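Sorting line trial at Gilau: notes for member councils

1 November 2020

The trial of separate film collection at the Gilau transfer station has reached the end of its first stage. Results were sent to member councils last week. A shortened version follows for readers who do not receive the technical papers.

The trial covered household plastic film only: bread bags, produce bags, shrink wrap and the outer wrap from paper goods. Rigid packaging continued to go through the mixed container stream as before. Film was collected in clear sacks on the same day as paper and tipped into a separate bay at Gilau, then baled and sent to the Cheema wash plant.

Contamination was measured by weight at two points. The first was at the bay, where one sack in every 60 was opened and sorted by hand. The second was at the wash plant, where each bale was sampled on arrival. The two sets of figures do not agree. Bay samples gave an average of 7 percent unwanted material. Bale samples gave a higher figure, and the gap was widest for bales made up after rain. Water held between layers of film is counted as contamination at Cheema and is not counted at Gilau. The next stage will use a dried weight at both points.

Food residue made up the largest part of the unwanted material in the bay samples, followed by paper labels and receipts. Black sacks and metallized snack wrappers were also found. Snack wrappers are the harder problem for the plant. They float with the clean film in the wash tank and have to be taken out at the flake stage, by which time they have been cut small.

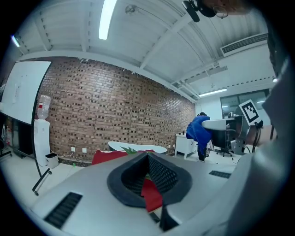 Bale density was lower than planned. The baler at Gilau was set up for cardboard, and film springs back when the ram is withdrawn. Operators added a second press stroke and an extra pair of straps, which brought the bales within the range the plant will accept but slowed the line. A longer hold time at full pressure gave nearly the same density with one stroke, and this is now the standard setting. Straps should be polyester. Steel wire cut into the outer layers and left fragments that set off the metal detector at the plant infeed.

Transport is the largest single cost. A full trailer of film bales carries much less weight than the same trailer of cardboard, and the haul to Cheema is paid per load. Councils at the eastern end of the district could reduce this by holding bales under cover until a full load is ready. Bales should not be held outdoors. Sunlight weakens the outer film, and the plant downgrades bales that shed when lifted.

Washed flake from the trial was sold to Toralex, which blends it with production scrap to make refuse sacks and ground sheeting. Toralex accepts up to 34 percent household flake in the blend for sheeting. The limit for sacks is lower, as gels and specks in the flake cause pinholes in thin film. Odor was raised as a concern with two early batches. The plant has since added a hot rinse, and later batches were accepted without comment.

Stage two will run for six months from January. Collection rounds stay the same, with three changes:

Sacks containing visible food waste will be left at the curb with a tag.

Snack wrappers will be named on the sack as an item to keep out.

Sampling at the bay will move to the start of the shift, before sacks from different rounds are mixed.

The third change will allow results to be reported by round. Councils that want their own figures should confirm round numbers with the Gilau weighbridge before the start date. Round numbers changed in several areas this year, and old lists are still in use at some depots.

The full stage one report, including sampling sheets and baler settings, can be requested from the program office. Comments on the draft sampling method for stage two are accepted until the end of the month.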